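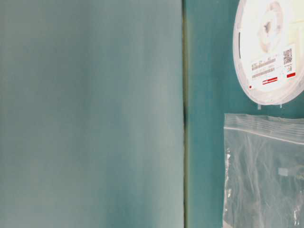
Hang the lot on a dowel and stop fussing, one reader wrote in reply to last month's page on storing component reels. It would be lovely if it were that simple. I put up a dowel in May, threaded every plastic reel I own on to it, and had it down again within a fortnight. The part you want is always in the middle. You slide off everything in front of it, park those on the bench, take your short strip of resistors, and then put the whole lot back in a different order. A dowel suits someone who uses the same few parts day in, day out. For a mixed home bench it is a very good way of hiding labels.

So, what does work? Less than the catalogues would have you believe.

Standing reels on edge in a rack is the usual advice and I have no great quarrel with it. The Kuusisto rack is the one people recommend. I have used it, and it is a bent wire rack at a silly price. A dish drainer from the hardware shop has the same wires and will take small reels just as well. Check the spacing before you buy either. Wide tape needs a wide reel, and a wide reel jammed into a narrow slot bows the flanges in until the tape rubs.

Laying them flat in a drawer is supposed to be bad practice. I can't see why, provided the stack is low and the labels face up. High stacks are hopeless. You will take the top two off, lift the third by its rim, and the tape will spring.

On springing tape: fasten the loose end every time. Masking tape, folded over at one corner so there is a tab to pull. I don't trust rubber bands, having had one go sticky over a summer and weld itself to the cover film. The Edik clips are neat and I was ready to like them, but they come off if you so much as look at the reel. Don't use strong parcel tape. It lifts the cover film when you peel it back and then you have parts all over the floor.

Silver bags and little packets of drying beads cause more worry than they deserve. Ordinary resistors and ceramic capacitors will sit happily in a dry cupboard. If the maker's label has a moisture warning on it, follow the label and reseal the bag properly, with a fresh packet inside. A bag that has been folded over and pegged is not sealed, whatever the person selling the pegs says. My own shed is damp from October onwards and everything comes indoors.

Labels. Most reels have one on one side only, and by some law of nature that side ends up facing the wall. Write the value again on a strip of paper tape and stick it to the other flange, near the rim, where you can read it with the reel standing up. Plain words and a soft pen. I tried the Ara stock-keeping app for a winter and got as far as entering 102 lines before admitting I never once looked anything up in it. Somebody on the same forum boasts of 2,765 entries. Good luck to them.

Cutting off a short length sounds too simple to need a tip, but I see it done badly all the time. Cut through the sprocket holes, never through a pocket. Leave a little empty tape at the front if there is any. Drop the cut piece straight into a small bag and write on the bag first – writing on it afterwards tends to send the pen through the parts.

A coloured mat does help when small bits escape. Pick a plain one, with no printed grid, in a colour that doesn't match what you handle. The Tasport mat is decent enough, though its claim to "grip" parts is nonsense. If you work on boards with anything delicate on them, you want a proper anti-static mat with an earth lead, and a craft mat won't do the same job however green it is.

Last thing: before buying any storage at all, get rid of the reels with a hand's width of tape left on them. Cut it off, bag it, label it, bin the reel. Mine fitted back on the old shelf after that and the new rack went to the charity shop.

Related tips
Jam jars for screws: are they worth the shelf?
Getting old glue off a cutting mat
Pegboard, and why mine came down
Sharpening side cutters (or not bothering)
Keeping a shed dry over winter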